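Taking care of a butcher-block table top

Posted by Bok-nam Won, Wednesday, August 8, 2018

When we moved to the apartment on Gullis Street I wanted one good thing in the kitchen, and I chose a wood top made of glued strips. My husband thought it would be ruined in one year. It is now the ninth year and the top is still with us, with a few marks that I will tell about. Many readers wrote to me after the post on cutting boards, so I collect the answers on this page.

Which oil

Use food grade mineral oil, the kind from the pharmacy shelf. It has no smell and it does not spoil. Olive oil and sunflower oil are not good for this work. I tried sunflower oil in the first winter, when I did not know better, and by spring the wood was sticky and smelled like an old frying pan. To remove it I had to sand the whole top.

Linseed oil is also possible if you can wait. It dries slowly, and you must buy the one which is sold for surfaces with food. The ordinary one from the paint store may have metal driers in it. Also the rags from linseed oil can catch fire by themselves when they lie in a heap. Lay them flat outside until they are stiff, or put them in a metal can with water and a lid.

How to oil

Wash the top in the evening with a cloth and a little dish soap, wipe it with clean water, and let it dry until the next day. Take everything off it, also the toaster. Pour a small pool of oil in the middle and push it with a soft cloth along the strips. Do the edges too, and the end grain two times, it drinks much more than the face. Leave the oil overnight. In the morning wipe off what is left, and rub with a dry cloth until your hand slides easily.

A new top needs this once a week for the first month. After that once a month is enough in most kitchens. In December, when the heating is on all day, I do it every 2 weeks, because our air becomes very dry and I can feel the wood getting rough.

If you are not sure, put some drops of water on the wood. When they stand up like beads, you can wait. When they go flat and leave a dark spot, it is time.

Some people like to finish with wax. I melt one part beeswax with four parts mineral oil in a jar which stands in warm water. Never put the jar directly on the burner. The paste keeps for a year in the cupboard.

Water is the enemy

Most damage I have seen in the kitchens of friends came from water that stood too long. A dish rack on the wood is a bad idea, even with a tray. Plants also. My sister-in-law had a basil pot at the same corner for a summer, and when she lifted it there was a black ring, and under the ring the glue line had opened so that a fingernail could go in.

Around the sink, wipe after each washing up. I keep one towel only for this, it hangs on the oven door. If two strips begin to separate, let the place dry for some days and then press in waterproof wood glue with a thin knife. Clamp it, wipe what comes out, and do not use the place until the next day. A clamp needs a piece of scrap wood under each jaw, otherwise you will have a dent to repair also.

Stains, from easy to difficult

Coffee, tea, beet juice: coarse salt and half a lemon. Rub, wait ten minutes, rinse, dry. Oil the place again the next day.

White rings from a hot cup: these are mostly in the wax. Rub with a little oil and a soft cloth, and often it is enough.

Black marks from iron: this happens when a wet can or a cast iron pan stays on the wood. Lemon makes them a bit lighter. For the rest you need oxalic acid, sold as wood bleach. Wear gloves and glasses, follow the package, and rinse very well.

Onion and garlic smell: baking soda with water, like a thin paste. Leave it for five minutes only.

Burns: scrape with a sharp blade held upright, then sand.

How to sand

Begin with 120 paper if the damage is deep. My top had the sunflower oil everywhere, so I had to start at 60, and even so the paper was full in a moment and I used 9 sheets. Then 120, then 180, and 220 at the end. Go always in the direction of the strips. Before the last paper, wipe the wood with a damp cloth and let it dry. The small fibers stand up and you can take them off.

Do not sand only the spot, it will become a hollow where water collects. Make the area wide and soft at the border. After sanding, the place is paler than the rest. Give it some months and the light will do the work.

Under the top

The lower side should be oiled too, at least two times a year. I forgot this for a long time. When only one side is protected, the wood takes moisture from below and begins to cup. Ours went up at the front edge so that a rolling pin would roll back to me.

The screws from below should go through slots or holes that are bigger than the screw, with a washer. Wood becomes wider in wet months and must be able to move. If your top was fixed tightly by the installer, open each screw half a turn and look if the holes are round or long. Round and tight ones I would drill wider.

What I put on it every day

Cups and bowls are no problem when their bottom is dry. Unglazed ceramic scratches, so glue small felt pads under it. For hot pots I use a cork mat, and a folded towel if the mat is already taken - but not a damp towel, the steam goes directly into the wood.

Next month I will write about knives. 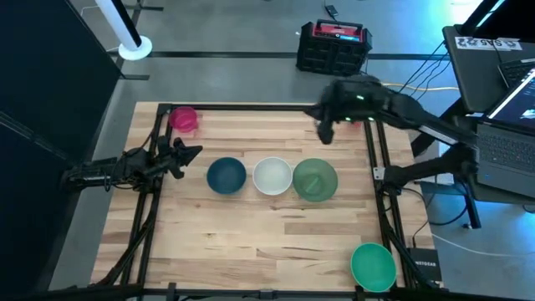

Bowls and a pink cup on a light butcher-block top.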